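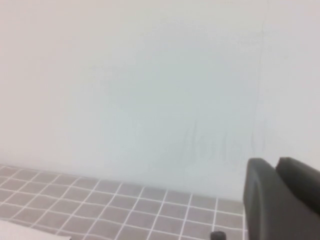

Off-white wall above the gray tile, with a faint line on the right side.

Smoke alarms, part two

Wednesday, January 3, 2018

The first part of this covered where the old alarms were and why I pulled them. I have now finished the replacement, so these are the notes on the new layout and the wiring.

The house has two floors and a basement. The previous owner had battery units in the upstairs hall and at the top of the basement stairs. Both were past the ten-year date stamped on the back. Neither was connected to the other, so an alarm in the basement would have had to be heard through two closed doors by someone asleep. I tested this with the old unit before I took it down. Zeyu Xu stood in the back bedroom with the door shut while I held the test button in the basement. He heard nothing.

The new set is interconnected. When one sounds, they all sound. I looked at the wired and the wireless versions and went with wired for the bedrooms and halls, as the attic gave me easy access to the ceilings. The basement unit is on a wireless bridge, which saved opening up the stairwell. The bridge is made by Presix. It pairs by holding two buttons until a light blinks, and the manual has the order of the buttons wrong. Hold the one on the base first.

Placement was the slow part. The instructions want the alarm on the ceiling, away from corners, and well clear of supply vents. My upstairs hall is short and has a vent at one end and the bathroom door at the other. Steam sets off photoelectric units if they are close enough. I taped the alarm up in the spot I wanted and ran the shower for twenty minutes with the door open. It stayed quiet, so that is where the box went.

The kitchen does not have one. The nearest is in the dining room, and a heat detector covers the range side. Domnica Onu, who was a fire inspector in Stistley until she retired, read my drawing and made one change. I had a unit at the bottom of the basement stairs and she moved it to the ceiling over the furnace side, near the foot of the stairs but off the beam. Air gets trapped between joists and smoke can be late reaching an alarm that sits in the wrong bay.

Sound level at the pillow, bedroom door closed, was 62 dB in the back bedroom from the hall unit alone. I did not think that was enough. With the unit inside the room it is well above that, and the meter was no longer needed to settle the matter.

The circuit is shared with the hall lights on purpose. If the breaker trips, the lights go out and I will know the alarms are on battery.

Still to do: label the breaker, write the install date on the side of each unit in marker, and replace the extinguisher by the back door. Its gauge is in the green but the pin seal is missing. Unnur Briem asked about carbon monoxide units in the comments last time. Those are separate here and I will cover them in March, after I have moved the one by the water heater.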